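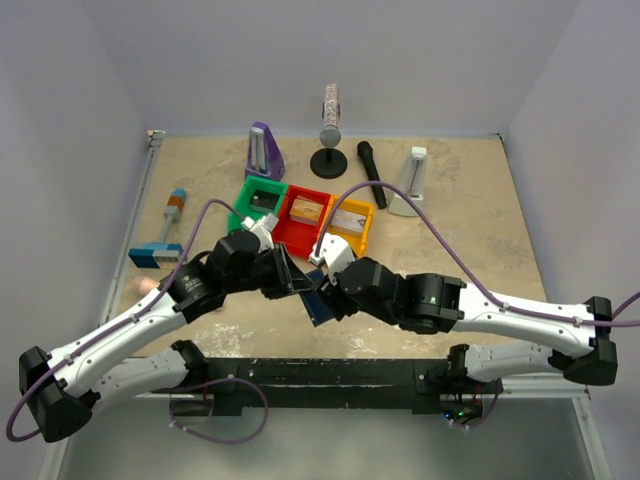

*the three bins, green one included, on the tan tabletop*

January 8, 2019

All,

Quick one before I have to run. Replying to Melquiades's note about the seed swap, quoted further down so people who joined over the holidays can follow along.

Short version: yes to February, yes to the Wevine hall, no to the ticket system. Longer version:

Hall. Called this morning. They have the Saturday we wanted but only until 4. So doors at 11, swap starts 11:30, everything off the tables by 3:30. Capacity is 60 in the small room. Big room is more but it costs more and the heat is bad in there. I put us down for the small one. If you hate that, say so this week, deposit is not in yet.

Tickets. I know it got out of hand last time at the bean table. But tickets mean somebody sitting at the door all day and I don't want to do it and I doubt you do either. Suggest we just limit it to five packets per person for the first hour, then open.

Packets. Please please label them. Variety, year saved, and where you grew it if you remember. Last year we ended up with a whole shoebox of "squash??" and it went home with me and I still have it. Grew out two of them. One was a gourd.

Envelopes. I have a box of 1,000 coin envelopes from the Szabo closing sale, never opened. Should cover us. Do not buy more.

> **From:** Melquiades Aguirre
> **Subject:** seed swap, where are we
>
> Friends,
>
> I have gone through the inventory from last winter and typed it up. We had 1,241 packets come in and 718 go out, which leaves a good deal in my back bedroom. Some of it is old. The onion and parsnip I would throw away now, they don't keep. Tomatoes should be fine for years yet.
>
> Three questions. Do we have a date? Is it the Wevine hall again? And should we try tickets for the popular tables, as the Grultance people do at theirs? I went in the fall and it was very orderly, if a little slow.
>
> Also I would like to run a germination test on the older beans before we hand them out again. Ten seeds of each in a damp paper towel. I can do perhaps half of them myself. Would anyone take the rest?
>
> Melquiades

On the germination test, I can take the pole beans. Not the limas, I have never gotten a lima to sprout in a paper towel in my life, they just go to slime. Someone with a heat mat should do those. And write the date on the bag!! I lost track of mine two years running.

Agree on the onions, toss them. Parsnip too. I'd add leeks and anything in the parsley family over two years old, tho if someone wants to scatter it in a ditch and see, go ahead.

Sorting. Wants doing before the swap, not during. My thought is by plant family, then alphabetical inside that. Melquiades did it by planting month last time and it was nice for beginers but I couldn't find a thing. Open to arguments.

Ginalell has potatoes coming in but not till later, so no seed potatoes at the swap. People will ask. Tell them to check the list in spring.

Still need: two folding tables, a coffee urn that doesn't leak, somebody to bring the sign back (who has the sign?).

Reply to the list please, not just me. Off to work.

R.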